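Pevovora 员工餐吧启用双臂备餐台,早班同事终于不用一边打哈欠一边摆托盘

2020年10月3日

Pevovora 今日宣布,总部一楼的员工餐吧正式启用由 Suteck 负责集成的双臂备餐台,项目内部代号“Rilta”。备餐台的工作说来并不惊天动地:把杯子、牛奶等早餐用品摆上托盘,再交给餐吧同事装配热食和送出。公司为此开了不少会,会上消耗的咖啡,按备餐台目前的速度,恐怕要摆上一阵子。

餐吧每个工作日早上要备出超过500份托盘。过去这项工作由早班的5位同事完成,其中2位从开工到早高峰结束,基本只做一件事:拿杯子,放杯子,再拿下一只。公司曾在今年3月做过一次内部意见征集,请大家写下最愿意交给机器的工作。“摆托盘”高居榜首,“参加周会”紧随其后。经过慎重研究,公司决定先解决第一项。

新的备餐台设在后厨与取餐口之间。两条机械臂分守左右,各管一侧,托盘居中。餐吧同事负责补货、核对过敏原标签,并在机械臂拿不定主意时替它拿主意。后一种情况比宣传册上写的多一些,主要发生在杯把朝向不合规矩的时候。Suteck 的工程人员起初认为杯把朝哪边都一样,在餐吧站了一个早班之后,改变了看法。

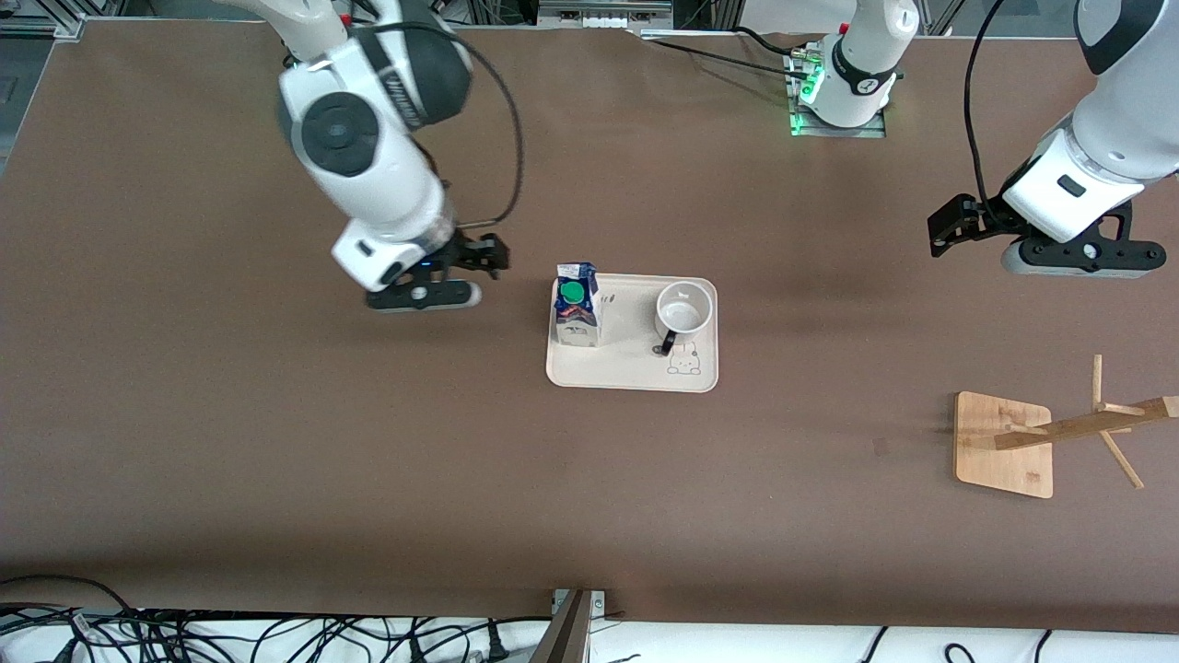

调试期持续了19周,比原计划长。延误的原因包括:牛奶供应商中途更换了包装;夹爪的力度参数在“拿不稳”和“捏得太认真”之间反复徘徊;以及餐吧同事提出的一份修改清单,内容翔实,措辞坦率。清单上的大部分意见已被采纳。关于给机械臂系围裙的提议,安全部门没有批准。

对在岗同事而言,变化主要有以下几处。

早班到岗时间推迟半小时。这是全部改动中反响最热烈的一项,热烈程度超过了机器本身。

原先专职摆托盘的两位同事转到热食台和现场服务,岗位级别不变,薪资不变。其中一位已完成备餐台操作培训,可以独立处理暂停、复位和更换夹爪指垫,另一位将于下一期参加。餐吧没有因为该项目减少编制,这句话也已写进与员工代表签署的书面说明,欢迎随时翻出来对照。

重复性的抬臂动作减少了,与人打交道的时间增加了。公司注意到,并非每个人在清晨都把后者视为福利,因此热食台与取餐口实行轮换,每周排班前可以自行调换。

备餐台的手动停止按钮设在操作人员一侧,任何在岗同事都有权按下,无需事先请示,事后也不用写说明。试运行第一周,这个按钮被按得相当频繁,有几次据当事人解释,纯粹是想看看它是否管用。它管用。

同一套方案下一步将用于 Torvik 园区的餐吧。那里的托盘尺寸不同,杯架也不同,Suteck 已表示“基本可以沿用现有程序”。Pevovora 餐吧团队听到“基本”二字后,主动要求派人参加前期讨论,并附上了那份修改清单的最新版本。

备餐台服务时间为工作日早餐时段,午餐仍由人工备餐。设备停用时,餐吧将恢复手工摆盘,相关同事表示手艺还在,但希望不要常考。

关于 Pevovora
Pevovora 从事办公园区的餐饮与后勤服务,为入驻企业提供员工餐吧、会议茶歇及日常物资配送。

关于 Suteck
Suteck 从事小型工作站的自动化集成,业务包括方案设计、现场调试与操作培训。

媒体垂询请联系 Pevovora 传播部。希望参观备餐台的媒体请提前预约,并请尽量避开早高峰,那时候机械臂很忙,人也是。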